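Giving up the dryer for July

2018-07-02
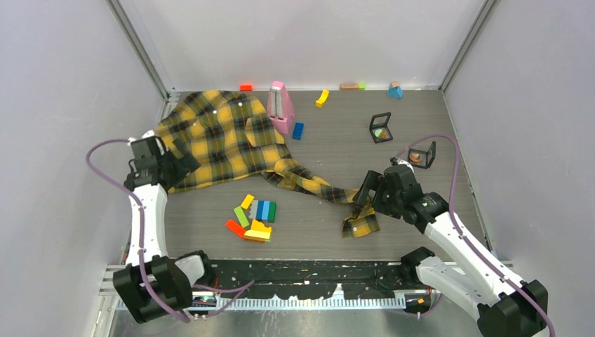

So I've decided to go a whole month without the dryer. It's July, it's hot as anything out there, and I have a backyard doing nothing except growing weeds along the fence. My grandmother never owned a dryer in her life and her sheets smelled better than mine ever have!

What pushed me over was the electric bill. Ours came to $279 last month (I opened it standing in the driveway and said a word the neighbors probably heard). Sure, most of that is the air conditioning, but running a big hot box in the hallway while the AC fights to cool that same hallway started to feel pretty dumb.

I bought a line from Polat, the hardware place out past the car wash. It's the retractable kind, you screw the case to one wall and pull the cord across to a hook on the other side. I got it up in an evening, took it down the next morning when I saw how low it hung, and put it back up 6 inches higher. Now I can walk under it if I duck.

Things I've figured out so far, for anyone else thinking about it:

Shirts go upside down, pinned at the bottom hem. If you pin them at the shoulders you get those little points and you look like you're wearing a coat hanger all day. Give each one a good snap before it goes up, too. I used to iron a lot more than I do now.

Towels come out stiff. I know some people love that. I don't, so I let mine cheat with a few minutes of tumbling at the end, and I'm calling that allowed.

Dark stuff goes on the shady side. I lost a navy T-shirt to the sun already and it's kind of a sad purple now, good for painting in I guess.

Jeans take forever. Turn the pockets out, hang them by the waistband, go live your life.

Also, buy decent clothespins. The first pack I got had two snap in my hand before I'd hung a single sock, and I ended up going back for the old-style ones with no spring at all. They're slower but I like them.

The one thing I haven't worked out is rain. We had a storm blow through while I was at the grocery store and the whole load got a second rinse, so if you have a trick besides running really fast, leave it in the comments. Next up I want to try the comforter, and I'm pretty sure the line's going to sag right down to the grass.

Contact | © 2018 Pandurano | Back to top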